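Big Brush, Small Brush: our calligraphy corner project

For my half of the project I looked after the brushes and my partner did the paper. I'd never held a calligraphy brush before this term, so most of what follows is me finding out what everything is for!

We started with the rack, which came from a shop called Cevard. It's dark carved wood with dragon heads on the ends of the top bar, and the brushes hang from it by little loops with their tips pointing down. I was told early on never to stand a damp brush on its bristles (I had, twice), and hanging them up stops the tip bending while it dries.

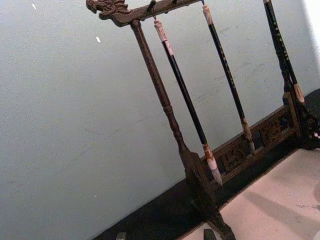

I got quite fond of the thin ones. They're good for small, neat writing, but you have to keep your wrist up off the table and mine kept sinking — my first page for the Sembiring exercise looked like a spider had walked home across it. After that I moved on to wide strokes, and for those you want a much fatter brush and more room on the table.

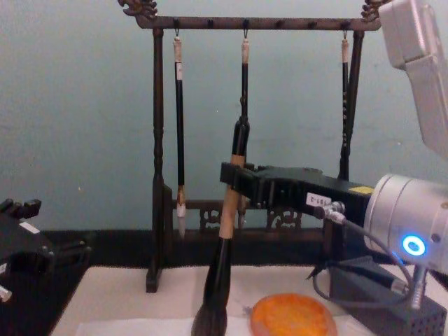

Remau, 24 February 2023

We'd planned on plain black ink all the way through, but orange shows up so nicely on white paper that we gave it a go. The paint is thick, so the brush needs a proper press and a turn in the dish before it picks up enough. Load it too heavily and you get a blob where the stroke begins. I quite like the blobs, my partner doesn't.

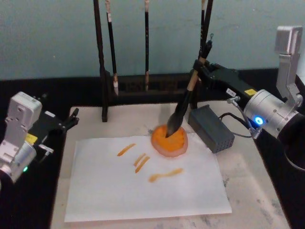
Fig. 3. Large brush in the orange paint, with four strokes on the paper.

Next time I'd tape the paper down at the corners and try a flatter dish. We still have to write up the washing part, and that will go in the March report.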